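Gripper trial FAQ

Questions we keep getting about the hand-held gripper comparison

We have been comparing hand-held grippers since February, and the same questions land in the inbox every week, many of them from people who have just watched a sales video. Qianru Lu wrote most of the answers. Where the rest of us disagreed with her, it says so.

Which grippers did you compare?

Three. The Pudden, the Grorlow and the Bisley, all two-finger tools with a camera, all held in the hand and meant for recording grasps that an arm will later be asked to copy. We paid for two of them. The Bisley was on loan and has gone back, so please stop asking us to rerun things with it.

Why not the Zoëga?

It is a controller, and you can't pick anything up with it. We did use one on the bench arm for the playback half of the trial, and it gets its own section further down.

Is the hand-held part any use, or is it just a cheaper way to avoid buying an arm?

Some of both. Carrying a tool into a bedroom takes a minute. Getting an arm through the same door, clamping it to something solid and finding an outlet takes most of a morning. You do get far more variety for your effort. What you don't get is any proof that an arm could have reached the thing in the first place. A human wrist bends in ways ours doesn't, and a person holding a gripper cheats without noticing. We threw out 84 recordings for exactly that, all of them approaches the bench arm had no way to follow.

How many grasps did you record?

Over 300 on each tool. That's enough to get annoyed with a gripper and nowhere near enough to publish a success rate to one decimal place, so we won't be doing that, however often the makers' reps suggest it.

What do you pick up?

Ordinary household stuff: bottles, boxes, books, hair accessories, packaged snacks, makeup sponges, small soft toys. We avoid the plastic fruit and wooden blocks that come in the demo kits. Every gripper we have ever tried can lift a wooden block.

Do you take things out of their packaging first?

No, and this is where we part ways with the test sheets most vendors send out. A makeup sponge still in its clear plastic bag is a harder object than a bare one. The fingers can close on the bag and miss the sponge, or get both, and on a recording those two can look the same until the moment of the lift. If your system only works on unwrapped goods, you should know that before you buy eight of anything.

Why test on a bed? Nobody installs a robot on a bed.

Plenty of people want one to tidy a bedroom, going by our mail. A tabletop pushes back. A mattress gives way under the fingertips and the sheet bunches up between them, so a gripper tuned on a hard bench will often close on fabric. We also like having clutter close to the target, because a tool that needs a clear hand's width on both sides is going to struggle in any home we've been inside.

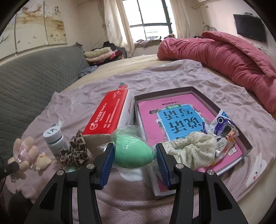

Finger width matters more in these setups than the quoted grip force does. Spec sheets lead with force because it makes a nice big number. What we want to know is whether the outer finger can get down between the target and whatever is beside it, and no sheet we were sent gives that measurement. Bring a ruler to the showroom. Measure at the joints as well as at the tip, with the jaws open as well as closed.

Do ridged pads beat smooth ones?

On cardboard and cloth, we think so. On thin plastic film we couldn't separate them, and Qianru would like it noted that she could and that smooth was better. Her sample was small. Whichever you choose, buy spares at the same time, and write on the log when you change them. Half of our early Grorlow notes are useless because someone swapped pads partway through an afternoon and didn't say so.

Does a soft object need a soft gripper?

That's the claim, and we have yet to see it earn its price. A sponge or a piece of knitwear is already doing the giving. Two fairly plain fingers with decent pads can handle that. Where compliant fingers may help is on rigid, slippery, oddly shaped things such as bottle caps, and even there a careful approach angle bought us more than the fancier finger did.

Will the camera see what I need it to see?

It will see a lot, including plenty you didn't want. A wide lens takes in the walls, the window, the laundry and the furniture. That wider context is handy for working out where the tool was, and a nuisance if you are working in somebody's home. Ask before you record, and go through the files before you share them. As for image quality, all of the lenses we tried get dark toward the corners. We stopped caring once we noticed that the grasp itself stays near the bottom middle of the view nearly every time.

Backlight is a bigger problem. Point the tool toward a window and some cameras will darken everything in front of it. The Bisley coped best, the Pudden worst. Try your own room at the time of day you plan to work, since a lit showroom tells you very little.

Is the tracking as good as they say?

In a room with plenty of pattern and furniture, it was fine on all of the tools. Put it in front of a bare white wall and it was a different product. Any vendor who demos in a room full of posters should be asked, politely, to turn around.

What about the Zoëga controller?

It played back the recordings without dropping out, which puts it ahead of the last one we owned. The setup screens are bad. The manual assumes you already know the answer. We had two unexplained stops during the trial and support blamed our cable both times. We changed the cable and have had none since, so they may have been right, though we are not ready to call that settled.

So which one should I buy?

If you need something this month and will work mostly in tight spaces, the Grorlow has the slimmest fingers of the three. If the camera matters most to you, look at the Bisley and get the loan terms in writing. We can't find much reason to recommend the Pudden at its current price, and the update we were promised has not turned up.

Or wait. Borrow one for a week, take it to the messiest room you have, and record the objects you care about. A week of that is worth more than this page.

Can we send you our gripper to test?

Yes, on the same conditions as everyone else. You don't choose the objects, you don't see the write-up first, and we keep notes on how long your support desk takes to reply.

Can I have the raw recordings?

Not the ones made in people's homes. Bench recordings are available on request. Say what you want them for, and expect to wait, because Qianru handles those requests herself in between other work.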